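Katsaros Surface Pattern Records: Data Card
Version 3, released Nov 23, 2018
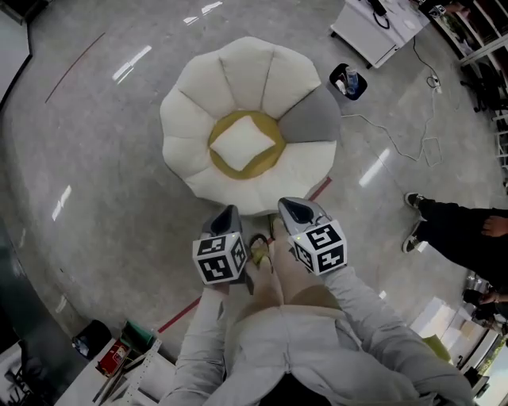 The Katsaros Surface Pattern Records describe printed and woven patterns produced for upholstery, wall coverings and floor textiles. Each record covers one pattern in one colorway and lists its motif, repeat size, ground color and accent colors. Motifs are recorded as they appear on the finished piece, so a floor cushion with cream petals and a single darker gray one, set around a mustard-yellow ring, is entered under Floral, Stylized, with cream as the ground color and gray and mustard as accents. Botanical drawings of a named plant are entered under Floral, Natural.

Contents
The release holds 299 patterns in 4,000 records. Patterns from the Tollix and Brellard collections are complete. The Teltell collection is represented by its upholstery lines only; wall coverings will be added once the color names have been checked against the printed sample books.

Fields
pattern_id: permanent identifier, never reused
collection: Tollix, Brellard or Teltell
motif: one of 24 terms listed in motifs.txt
repeat_h, repeat_v: repeat in inches, blank for one-piece designs
ground, accent_1, accent_2: color names from colors.txt
status: current, retired or special order

Changes since the September release
The motif term "Medallion" has been divided into "Medallion, Round" and "Medallion, Pointed." Retired colorways are now kept in the main file. Duplicate Brellard stripes have been merged under the older identifier.

Known limitations
Color names reflect the maker's usage and do not correspond to any printing standard. Repeat sizes for woven goods were measured before finishing and may differ from the delivered fabric.

Use and contact
The records may be used for study and for in-house design reference. Redistribution requires written permission. Corrections should cite the pattern_id and be addressed to Tahsin Barua, Pattern Records, Katsaros.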